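**Storing blue boxes in a low cupboard without losing half of it?**

*Wondimu Chala*

Hello all, I hope somebody has been through this before me. We have a wooden cupboard under the worktop, with one of those big doors that swings right out, and I've started keeping our paperwork and odds and ends in flat blue boxes on the shelf. Two go in side by side, and there's a bit of bare shelf left in front of them. My wife thinks they should stand on end like books – I'd rather they lay flat, as I'm forever tipping things out. The cupboard is 100 cm wide on the outside, if that helps. Which would you do?

*Ritva Nieminen*

Flat, every time! I kept mine upright for years and the end one always toppled over when I took its neighbour out. Put a label on the front edge, where you'll see it when you crouch down, and leave a finger's width between the boxes so you can get a hand in. I'd keep that strip at the front clear too, however tempting it is (I used to park batteries there, and they rolled out every single time).

*Ayana Ayele*

Depends what's in them.

*Nuria Fikre*

I agree with Ritva, and we did ours much the same way back in May. Two blue boxes on the shelf in the first one.

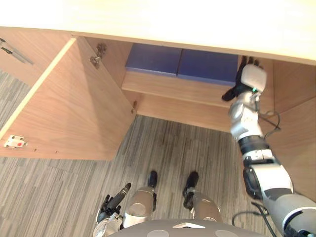
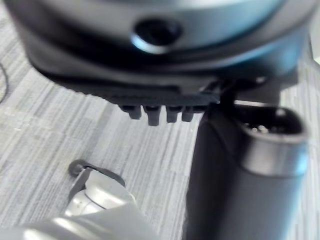
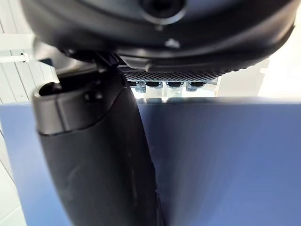

Do check your hinges while you're down there, Wondimu. A wide door gets heavy over the years, and ours had dropped by 3 mm before I noticed it catching – a quarter turn on the upper hinge screw put it right. And if you find you need more boxes, measure the depth at the back first, as I once carried home a set that was too long and had to take the whole lot back on the bus.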